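22 November 2022

Open day at Turngate. The drive cost me two hours and the coffee was weak. Big talk at the start: 2000 pickups logged since July, machines that will sort any fruit you like. Maybe. What I saw was slow, and a person's hands could have cleared that table before the speech ended. Blue pads on the jaws, fine, gentle enough. 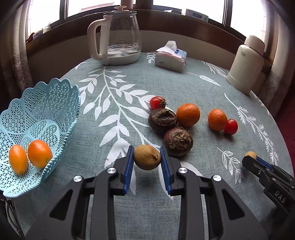 Palesa Moodley told me I was being unfair, and that slow was the point while they were still collecting. I asked when fast starts. She said ask again next July.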